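拖布池

拖布池，又称拖把池、墩布池，是供清洗拖把、抹布和倾倒清洁污水使用的固定式水池，多见于住宅阳台、卫生间、学校走廊、办公楼清洁间及医院污洗间。与洗脸盆、洗菜盆相比，拖布池安装位置较低，池体较深，排水口较大，池壁较厚，能承受拖把头的反复撞击和提拉。

名称

“拖布池”一词在中国北方使用较多，南方地区多称“拖把池”。“墩布池”见于北京及周边地区，因当地习惯称拖把为墩布。建筑图纸和给排水设计文件中常写作“污水池”或“污水盆”，范围比拖布池略宽，也包括不用于清洗拖把的倾倒池。部分卫浴商家将尺寸较大、带有下柜的产品称为“阳台池”或“多功能池”，用途与洗衣池有所重叠。

历史

早期住宅中很少设置专用的拖布池。平房和筒子楼的居民一般在公用水房冲洗拖把，水房内的水槽以砖砌成，表面抹水泥或做水磨石，槽底留出坡度，污水经地面明沟排出。这类水槽沿墙连续布置，上方装一排水龙头，洗衣、洗菜、洗拖把往往共用。

单元式住宅普及以后，卫生间和阳台逐渐成为各户清洗清洁工具的地方。施工队常在墙角用砖砌出一个方形矮池，内外贴白色瓷砖。砖砌池造价低，尺寸可以随现场调整，缺点是瓷砖接缝容易积垢，池底防水层损坏后修补困难。成品陶瓷拖布池出现后，砖砌做法在新装修的住宅中逐步减少，在学校、车间和老式办公楼里仍有保留。

构造

拖布池一般由池体、支座、龙头和排水部件组成。

池体是盛水的部分，平面以方形和长方形居多，也有圆形、椭圆形和供墙角使用的扇形。池壁内侧有的做成光面，有的设竖向凸棱，用来搓洗拖把布条。池底向排水口倾斜，坡度不足时会积存泥沙。

支座承托池体，可以与池体连为一体，也可以分开制作后叠放。一体式多为落地的方柱形或圆柱形，接缝少，移动时较重。分体式便于搬运和检修下水管，安装时需在接触面打密封胶。部分石材和陶瓷产品在支座正面留有开口，便于伸手连接下水管，也可放置刷子、清洁剂等小件物品。另有挂墙式池体，不设支座，靠膨胀螺栓或支架固定，池下地面便于清扫，对墙体强度要求较高。

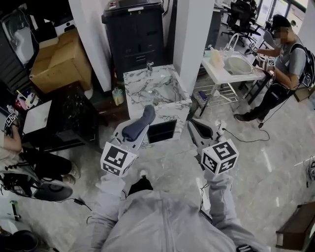 龙头的安装方式分为墙出水和台面出水两种。墙出水龙头装在池体上方的墙面上，出水口与池沿之间需要留出放入拖把头的空间，龙头过低会妨碍操作，过高则容易溅水。台面出水龙头固定在池体后沿的预留孔内，适用于池体不靠墙或墙面没有预留水管的场合。带有加长嘴的龙头可以直接向水桶注水，有的龙头另设一个螺纹接口，用于连接洗衣机或冲地软管。

排水部件包括下水口、滤网和存水弯。拖把上的毛发、线头和泥沙较多，滤网通常做成可以提起的形式。存水弯用来阻隔下水道异味，若地漏或立管处已经设有水封，一般不再重复设置，以免排水变慢。

材料

陶瓷是住宅拖布池最常用的材料，表面施釉，不易吸水，污渍容易擦去。釉面质量不佳的产品使用一段时间后会出现细小裂纹，污水渗入裂纹后颜色发黄发黑，难以清除。陶瓷受重物撞击可能破裂，边角处尤其如此。

天然石材包括大理石和花岗石。大理石纹理明显，可与室内台面、门槛石搭配，但耐酸性较差，洁厕剂一类的酸性清洁剂会腐蚀表面，使其失去光泽。花岗石硬度较高，耐磨耐酸，多用于室外和公共场所。石材池体可由整块石料掏挖而成，也可用石板拼接，拼接处用石材胶粘合。石材自重大，放置在阳台时应考虑楼板的承载情况。

人造石以树脂和石粉混合浇注，可以仿制大理石的花纹，重量低于同体积的天然石材，局部划痕能够打磨修复。长期接触热水会使部分产品变色或变形。

不锈钢拖布池多用于食堂、医院和工厂，由钢板弯折焊接而成，耐冲击，便于消毒。板材较薄的产品在放水时声音较大，可在池体外侧贴吸音垫。

塑料池体以聚丙烯等材料注塑成型，重量轻，价格低，常用于出租房和临时建筑。长期日晒后塑料会变脆，不宜放在无遮挡的露天阳台。

水泥和水磨石池体在农村院落中仍可见到，通常现场浇筑或由建材店预制，表面粗糙，冬季积水结冰时容易冻裂。

尺寸与品种

家用拖布池的尺寸没有统一规格，购买时通常以预留下水口的位置和墙角净宽为依据。小型池适合面积较小的卫生间，池口仅能容纳一只拖把头；大型池可以放入水桶，也可以手洗鞋子和地垫。平板拖把的拖头较长，选购时需要核对拖头能否平放入池，使用旋转拖把的家庭对池口尺寸要求较低。

市场上的同类产品结构相近，差别主要在支座形式和排水口位置。Fonlow的石纹系列采用方形柱体，排水口居中；Bulton的落地系列以陶瓷为主，池体与支座分开包装；Huanca生产的公共场所用池体较宽，池沿加装可更换的橡胶护条。Clondstead于2022年4月出版的产品目录将拖布池分为8类，其中5类为落地式，标注的最大池宽为1000毫米。

安装

拖布池应在墙地砖铺贴完成、防水试验合格后安装。安装前先清理预留的下水管口，检查管内有无砂浆和碎砖，并试放池体，确认池底平稳。池体四角着地不实时，可以加垫片调整，不宜用力下压，以免瓷体或石材开裂。

下水管插入预留管口后，接口处应加密封圈，周边再打防霉密封胶。池体与墙面相接的缝隙也要打胶，防止水流入池后。支座与地面之间的胶缝在完全固化之前不应放水或移动池体，固化时间按密封胶的说明确定。

阳台安装拖布池应接入污水管道。有的住宅阳台只设雨水立管，雨水管通常直接排入雨水系统，洗拖把的污水排入其中会污染河道，许多城市对此有明确的限制。改造阳台前可向物业或原设计单位查询管道性质。北方地区的不封闭阳台还要考虑冬季防冻，可在室内一侧设阀门，入冬前关闭并放空管内余水。

墙出水龙头的高度因使用者身高和池体高度而异，住宅中常取距地面900毫米。采用较高的池体时，龙头位置随之上移，使池沿上方保留足够的操作空间。

使用与维护

冲洗拖把前宜先抖去或取下较大的杂物，避免头发和纸屑随水进入下水管。冲洗后的拖把应拧干并悬挂晾晒，长期浸在池内容易滋生霉菌，深色布条还可能使浅色池壁染色。在池旁墙面安装挂钩或拖把夹，可以使余水直接滴入池中。

陶瓷池体的水垢可用柠檬酸溶液浸润后擦洗，大理石池体则只宜使用中性清洁剂，并用软布擦干。钢丝球会划伤釉面和抛光石面，划痕处此后更易附着污物。不同的清洁剂不可混用，含氯漂白剂与酸性清洁剂相遇会产生有毒的氯气。

排水变慢时，先提出滤网清除毛发，再用皮搋子或管道疏通器处理。装修期间不应向池内倾倒水泥浆、腻子和填缝剂，这些材料在管内硬化后一般只能更换管段。密封胶发黑或脱开时，应将旧胶铲净，擦干基面后重新施打。

公共场所

学校、医院和办公楼中的拖布池通常设在独立的清洁间内，与拖把架、清洁剂货架和垃圾桶相邻。医院按照区域分设清洁工具，病房、治疗室和卫生间所用的拖把以颜色或标签区分，清洗和悬挂时也分开进行。学校多在每层卫生间的入口附近设池，池沿较住宅产品低，便于学生提桶倒水，新学年9月开学前一般检查龙头和下水口的状况。

相关用具

与拖布池配套的用具有拖把、水桶、地刷、橡胶刮水器和拖把架。带有甩干功能的拖把桶和能够自动清洗拖布的扫拖设备减少了手工冲洗的次数，但污水仍需倒入下水道，因此不少家庭仍然保留拖布池，兼作清洗抹布、鞋刷和花盆之用。

参见：洗衣池、地漏、存水弯、清洁间、水磨石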